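Inside Revcombe | August | by Asmaa Slaoui
Filed under: Lab Notes, Things That Broke

We use cookies to remember your newsletter preferences. Manage settings or carry on reading.

The gripper that wouldn't let go

Those of you who follow the Millet project will remember that last month I promised a cheerful update on shirt folding. We had a target of 3,000 hand-held demonstrations, we were ahead of schedule, and I had already picked out the headline. We stopped at 2,336, and the headline has been put back in the drawer.

The trouble began with a sleeve. One of our Tuno grippers, the hand-held kind our demonstrators use to fold clothes so that the arm can later learn to do the same, closed on a cuff and stayed closed. The demonstrator released the trigger. The screen said the jaws were open. The jaws, going by the cuff, disagreed. She gave it a gentle pull, then a less gentle pull, and we were short one cuff.

A cuff is cheap. What bothered us was the screen. The number it shows is the number that gets written into the recording, and the recording is what the arm studies. If the log says "open" while the jaws are still pinching cotton, we are teaching a machine with a lot more muscle than any of us that tearing is a normal part of laundry.

Monique Perrin took the gripper apart at 9 the next morning and had an answer before lunch. The position sensor sits on the trigger side of a small return spring. When the spring is healthy, trigger and jaws move together and everybody is happy. When it gets tired, the trigger comes back and the jaws follow when they feel like it. The sensor reports the trigger's opinion. We had been measuring how open the demonstrator would like the jaws to be.

She then checked every gripper on the shelf and found 6 with the same lag, most of it too small to feel in the hand. The worst one had been a favorite with the demonstrators, who described it as "nice and soft." It was nice and soft in the way brakes can be nice and soft.

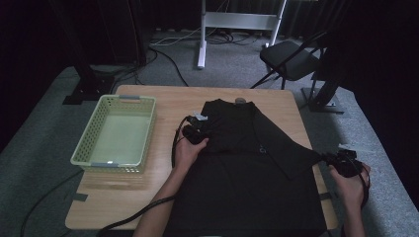
Dark clothes made the whole thing harder to catch. On a pale shirt you can review the video and see the jaws hanging on a moment too long. On black fabric with black grippers you are more or less looking for a cat in a coal cellar, and our automatic check – which compares the picture with the log and is supposed to flag a mismatch – had been quietly passing every dark garment it couldn't make sense of. It had a category for "unsure." It filed "unsure" under "fine." I wrote that check, so please send your comments to somebody else.

We also owe the Jodo arm an apology. Back in the spring it developed a habit of yanking at collars, and we spent a good deal of time adjusting its force limits and saying unkind things about its manners. Having gone back through the training recordings, Monique thinks it was doing what it had been shown. The force limits are staying where they are, all the same. It's a strong arm and people stand near it.

So, what changes. Springs are now replaced on a schedule instead of when somebody complains. Each session starts with a paper strip test: close on the strip, release, and if the strip doesn't drop, the gripper goes in the red bin and you pick another. "Unsure" now means a person looks at it. The arm will not run on any model trained with the suspect recordings until they've been sorted, and yes, that includes the version we had been planning to show visitors.

Sorting is slow going. Monique is working through the black garments first, with the brightness turned up as far as it goes, and has asked that people stop coming by to ask how it's going. If you have a gripper at your desk that feels unusually pleasant to use, please bring it to her. Quietly.

Tags: grippers, Millet, safety, data quality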